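Tema: Permeabilidad en discos de remolacha, temperatura y absorbancia

roltdale_lab · 03/09/2022
Estoy cerrando el protocolo de fuga de betalaínas. Discos del mismo sacabocados, lavados hasta que el agua sale clara, 30 minutos en el baño y lectura en colorímetro con filtro verde. Entre 30 y 70 °C la curva sale sigmoidea, pero la réplica 6 se dispara en todas las series. ¿La descarto?

Ondieki
Sin criterio fijado de antemano, no. Revisa si esos discos vienen del extremo de la raíz. La concentración de pigmento varía mucho entre anillos y eso pesa más que el error del colorímetro.

prerkwood_bio
No comparto lo de los anillos. Si mezclas los discos antes de repartirlos, ese sesgo se convierte en ruido. Yo miraría el secado: con exceso de agua superficial diluyes, con exceso de presión rompes células y sube la lectura. Papel sin relieve, un toque por cara.

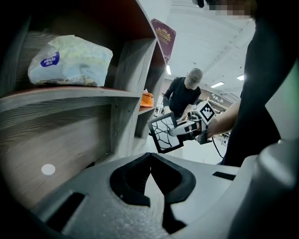
Paquete Vinda en la balda superior.

Ondieki
Mezclar reparte el sesgo si hay muchos discos por tubo. Con pocos, no. Y una réplica que falla siempre en la misma posición apunta al baño: mide la temperatura dentro del tubo.

roltdale_lab
Medido. El tubo 6 queda pegado a la resistencia y va por encima de la consigna. Repito la serie rotando posiciones. Los discos los mezclo también.

lellivholm
Para el análisis, ajusta una logística y da el punto medio con su intervalo. Comparar medias por pares a cada temperatura desaprovecha los datos.

prerkwood_bio
Para un informe de bachillerato la logística me parece excesiva. Gráfica con barras de error y basta.

Foro de prácticas Lellivholm · 3,118 mensajes · Contacto · Aviso legal · Volver arriba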